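About Posteck

Reading time: 2 min

Posteck provides cleaning and upkeep services to offices, clinics and schools. The company was founded by Harish Kartha with a staff of four and now employs 200 people across 23 client sites.

Automation and Our Staff

In October, Posteck opened a training department devoted to automated equipment. Its purpose is to move the most repetitive parts of a shift, such as changing wastebasket liners, to machines over time. The department is led by Valentina Bustos, who began at the company on the evening crew.

Tasks are taught by hand. An employee who knows the job carries it out with a pair of hand-held grippers, and the recorded movements are used to prepare the machines. Employees receive their full hourly rate for this work. 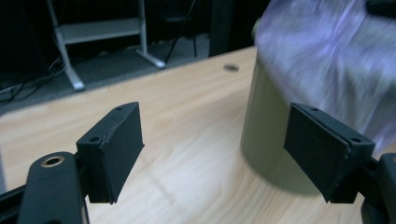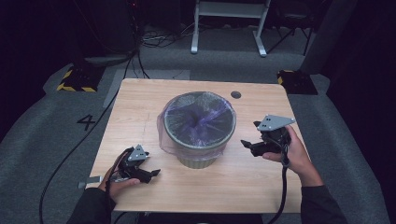 What Changes for Employees

No position at Posteck has been closed as a result of automation. Cleaners who join the training department work day hours and may return to their former site at any time. Those who remain on site are taking on more inspection and client contact, and job descriptions and pay grades have been revised to match.

Some employees have raised concerns about hours and about being measured against a machine. Usha Nadar, our head of personnel, meets with each crew every 10 weeks to hear these concerns, and written replies are posted in the staff room. Recordings are not used in performance reviews.

Employees with questions about transfers to the training department should contact Sharada Chacko in the personnel office.

Page last updated Friday, January 4, 2019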